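Home | Archive | Threads | Subscribe | Log in

Re: [manip-methods] grasp ordering with a pile next to the targets

Hi Nivaldo,

Views from the pens task are attached. The first and third are from the wrist camera, the second from the fixed one.

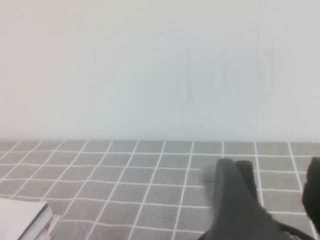
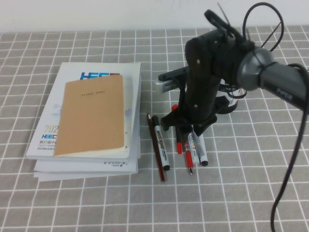
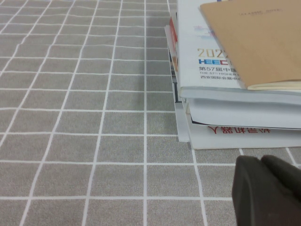

1. What we changed

On March 8 Nivaldo Vasconcelos wrote:
> Does the wrist view help at all when the pens are
> side by side? Ours got worse when we added it, and
> I'd like to know if you weight the two views.

We don't weight them. We drop the wrist view from grasp selection whenever no pen is in it, and go back to the fixed camera alone. Before that, the policy would pick up on lettering on the book covers and drift toward the stack. Raili Nieminen found this by going through the failed runs one at a time.

2. Numbers

150 trials per condition, same grey grid cloth throughout. With both views always on, 30 runs ended with the gripper over the books. With the gating it was 8. Grasp success on the pens themselves barely moved, so I wouldn't claim anything there. Thin pencils are still worse than markers.

3. Not done yet

The gate threshold was tuned by hand on the Clarley arm and I don't know if it carries over to Vosberg's. Nazareno has the config if you want to try it. We also haven't tried a plain cloth, and I suspect the grid lines matter more to the depth estimate than we've assumed.

Enda Breathnach

manip-methods list | Contact the list owner | Back to top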